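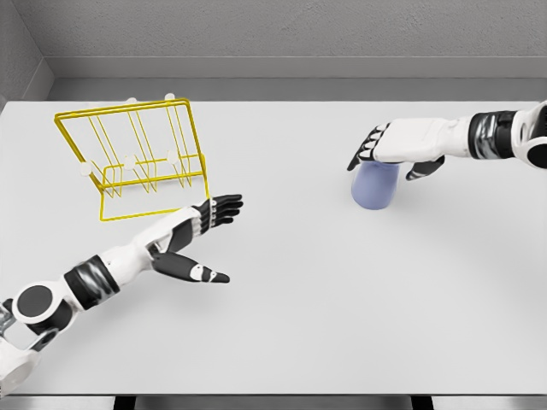 4. Running the cup and rack lesson

Now that both arms are set up in Serkham, you're ready for our favorite starter lesson, and we hope you'll enjoy it as much as we do!

1. Open the Lessons menu and choose Gilska, number 2013.
2. Check that the rack is on the left side of the table and the cup on the right.
3. Press Start and let the right hand take hold of the cup.
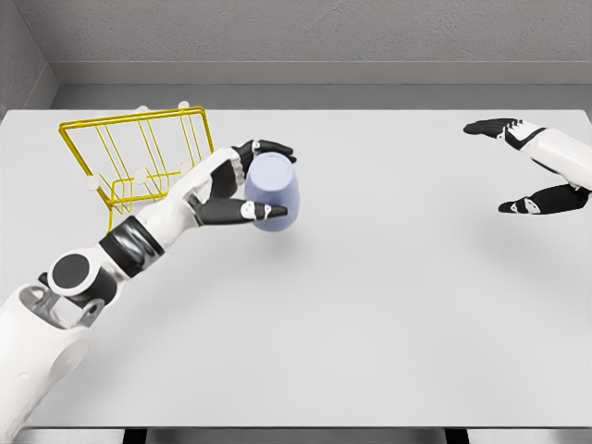 4. When the left hand has the cup, press Hold – you can take as long as you like here – and look over the grip before you go on.

Note: If the screen shows code 2033, the grip setting is too low. Raise it by 2 and start again from step 3.

Caution: Please don't change the table height while a lesson is running. Press Stop first, then make your change.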